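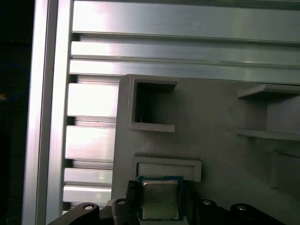
Search this site Search

5 min read

I put off swapping the processor in my old Dell for most of August, and then the whole job took me less time than dinner. If you've got a used chip and a free evening, you can do this too!

Before you open anything, look up which processors your board will take. Mine came from Povby, a little secondhand parts shop, and I checked the listing twice before I paid (returns are a pain).

1. Shut down, unplug, and hold the power button for a few seconds. Then lay the case on its side and take the cover off.

2. Get your bearings. The power supply is the big silver box with the white label, and it stays right where it is. Please don't open it up — there's nothing in there you need.
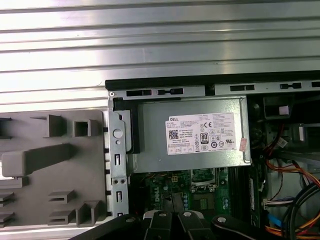 Dell power supply, up against the slotted rail.

3. Take a phone picture of every cable before you touch one. My friend Milagros Sepúlveda talked me into this years ago and I've never been sorry. Look for the white four-pin CPU power connector and the fan cable, and jot down where the blue SATA cable goes too.
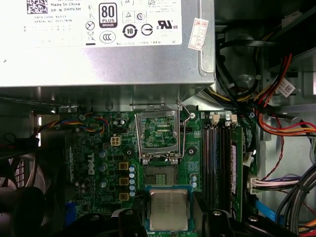
4. Loosen the cooler screws a little at a time, going corner to corner. If the cooler won't budge, twist it gently. Never yank!

5. Wipe off the old paste, lift the lever, and pick the chip straight up by its edges. Keep your fingers off the gold side. I stand mine in a holder so it isn't rolling around with the screws.

6. Match the little triangle on the new chip to the one on the socket and set it down with no pushing at all. Close the lever, add a small dab of paste, and put the cooler back on.

7. Plug the fan back in (I forgot once, and boy, did it beep) and check everything against your photos.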